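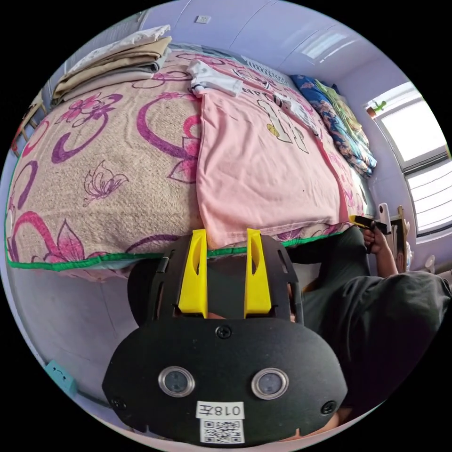 Progress report: comparison of hand-held grippers for household cloth tasks
Filtaswood Home Handling Project
Report to the Holtport program office
Mon 18 July

Status

The comparison is on schedule. Two of the three finger types have been through the full set of cloth tasks and the third is partly done. Spending is within plan, with one purchase still open (see Costs).

What was agreed

At the last review we agreed to test the hand-held grippers on real bedroom work before fixing the design of the fingers for the robot arm. The tasks are picking a flat T-shirt off a bedspread, folding it, turning a sleeve right side out, moving a folded stack without tipping it, and unrolling a quilt. Operators work with a gripper in each hand. The bench cloth tests from spring are not repeated, as they used one plain cotton sheet on a hard table and told us little about soft surfaces.

Work done in this period

We moved testing out of the lab and into furnished rooms. Beds turned out to be the hardest surface we have. On a table the fingertips can press down and slide under a hem. On a mattress the surface sinks with the fingers, and the operator often picks up the bedspread along with the shirt. We now log this as a separate fault, "double pick," and no longer count it as a miss.

The flat fingers supplied by Hrnčiar did well on thick cloth and poorly on thin knits. Operators got used to them quickly. The grip is wide enough to hold a folded stack level, but a single layer of jersey slips out when the wrist turns.

The narrow Fekum fingers gave the fewest double picks of the two types tested so far. They are better at catching a hem and worse at carrying anything heavy. Seven quilt runs had to be stopped when the cloth pulled free partway through – the tips hold, but the contact area is too small for the weight.

The third type, our own molded finger with a ribbed inner face, has been used only for the T-shirt and sleeve tasks. We are not reporting results until it has done the rest.

Camera view

Each gripper carries its own cameras, and we review the recordings after every session. Patterned bedding causes trouble. Where a printed shirt lies on a printed bedspread, the software that finds the cloth edge tends to follow the pattern instead of the hem. Plain bedding gives much cleaner edges, but we don't plan to switch to it, since the homes this work is meant for will not be plain either. Window light is the other factor. Sessions held with the blinds closed had fewer lost edges than those with them open, though operators disliked working that way and were slower.

We also found that an operator leaning far over the bed to reach the middle will bring one gripper into the other's view. A short note on where to stand has been added to the instructions. On wide beds operators now work from one side and shift the cloth toward them first.

Problems

Left and right units were swapped in one session and the recordings had to be relabeled by hand. Units are now checked against their labels before recording starts.

Finger screws worked loose on 2 units. Thread lock has been applied and there has been no repeat.

Battery life is shorter than planned when both cameras run at full rate. We stop for a battery change between tasks – this is a nuisance but does not affect the results.

Costs

The only open item is a second set of Fekum fingers. The current set shows wear at the tips and we would like a fresh pair for the final runs, so that wear is not mistaken for a design fault. We ask for approval to buy it from the existing parts budget. No extra funds are needed.

Next period

Finish the quilt and stack tasks with the ribbed finger. Repeat the T-shirt task with all three types on the same bed, using the same operators. Mount the best two types on the arm and run the hem pick without a person guiding it. The raw fault logs will go to Holtport with the next report.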